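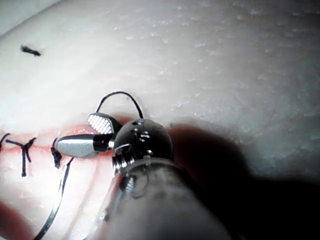 Clastia, April 2018

Our project asked one question: which stitch holds a cut best while it heals? We loved this topic from day one! Stitches are far older than most of us guessed, and people have sewn wounds with linen, hair and gut.

We started with the reading. The Bakke library let us search 2,391 old clinic records, and we picked 200 that named both the stitch and the thread. Most used simple single stitches, tied one at a time - slow work, but if one knot slips the others still hold.

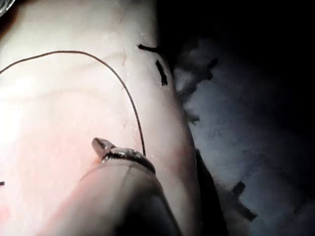 A running stitch is quicker and spreads the pull along the whole cut. The weak point is that one break can loosen everything.

Then came our own strength test. We sewed 75 strips of cotton cloth with Cidik thread and hung weights from each until the seam gave way. The best strip held 835 grams, and the whole group cheered.
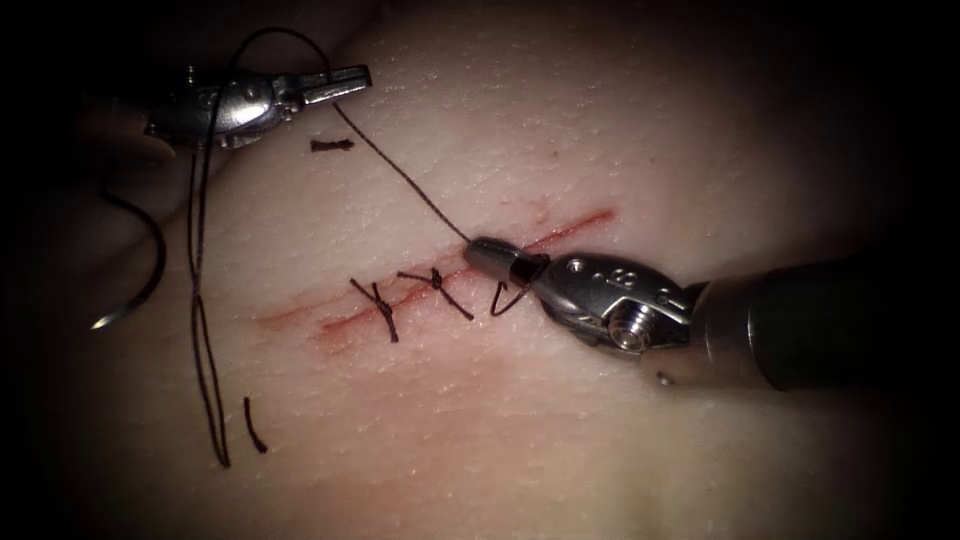
Practice pad with a cut across the middle.

In May we want to repeat the test with Trillevetti silk and wider gaps between the stitches.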